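Collection protocol > Home sites > Object sorting on soft surfaces: do we need a spacing rule?
October, posted by hkasten

hkasten wrote:
I'm revising section 4 of our two-gripper protocol, the part on clearing small objects from a bed into a bin. The current text was written for tables. It says objects must be placed "flat and separate" and says nothing about padding, folds or cups that end up on their side. Draft rules follow, with stills from one bedroom site. Objections welcome before I send it to Sinéad Tully for sign-off.

Rule 1. One object per gripper. Both grippers may be loaded together, but the pads must hold opposite faces of the object before it leaves the surface.

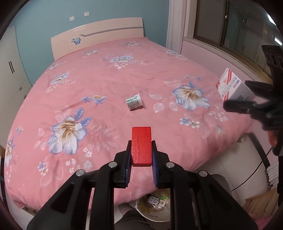
Rule 2. Bin position. The bin goes on the floor at the foot of the bed and stays put for the whole episode. The operator sits or stands close enough to release over it without leaning.

Rule 3. Spacing. Leave one open jaw width between objects at the start.

k_hayes wrote:
Rules 1 and 2 are fine. Rule 3 I'd drop. We logged 300 episodes at the Draltine site with strict spacing and the policy did badly the first time two cartons touched. People don't lay out their packaging with a ruler.

oliwia_z wrote:
Disagree with Kieran in part. Touching objects are useful, but only if they are labeled as such. In our last batch of 765 episodes, 40 were rejected because the reviewer couldn't tell whether a double pick was an error or the intended task. Keep the rule and add a "contact permitted" variant.

hkasten wrote:
A variant works for me. The layout below would fall under it: an elongated white box with a carton touching its right end, and a small white box on its own across a gap of fabric. Under the table rule a reviewer would have to fail it at the start.

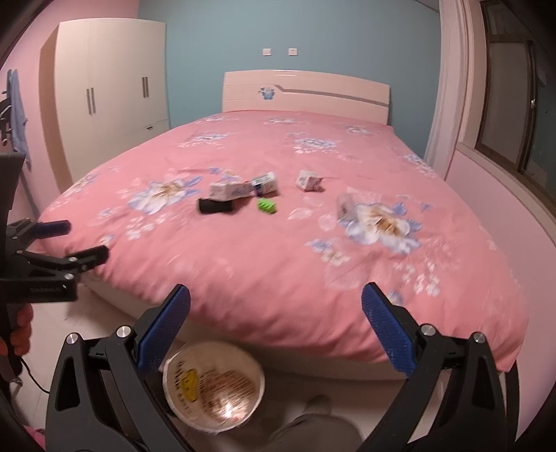
I would also require the operator to open the jaws fully before the first approach, so that each episode begins from the same gripper state. Pad wear is covered in section 6 and I don't want it repeated.

k_hayes wrote:
Fully open at start, agreed. What about pale or see-through items on a patterned cover? Our reviewers miss them.

fionnuala_oc wrote:
List them in the episode header before recording. Pliment does this and it takes one line. I would not ban patterned bedding, as the Ó Briain draft does. That draft excluded 682 usable episodes on bedding alone.

oliwia_z wrote:
Header line, yes. The bedding ban should stay for calibration runs.

hkasten wrote:
Calibration runs only, then. Revised Rule 3: "Spacing of one open jaw width, or contact permitted if declared in the header." Kieran, if you still want it removed, send me the Draltine failure log and I'll attach it to the draft.

k_hayes wrote:
Will send. Still opposed.

Contact the moderators | © Protavov Forum | Back to top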